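3.2 Card data

Match reports from the Reltville and Berkska leagues, 309 games over 6 seasons. Fouls coded by hand, 3,010 in all. Retaliation = foul on the same oponent within 7 minutes. Straight reds kept apart from second yellows. Abandoned games dropped.

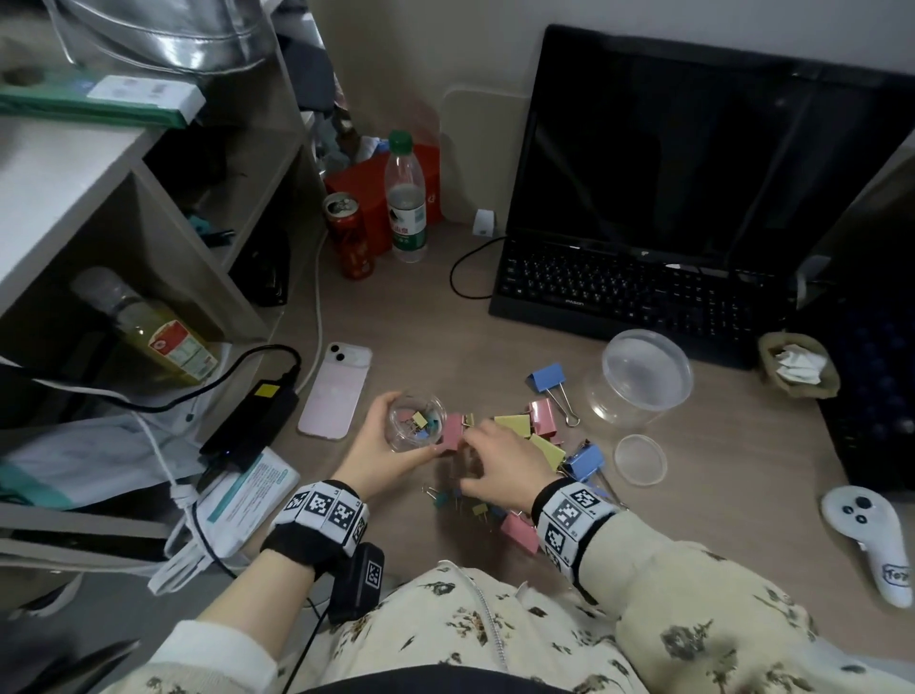 Figure 2. Hands among colored binder clips at a desk.

3.3 Coding rules

Two coders per report, Levell scale. Disagreements went to a third. Masri reports were shorter so less detail on who started it, we coded these as unkown. Bench offenses left out, see Table 4.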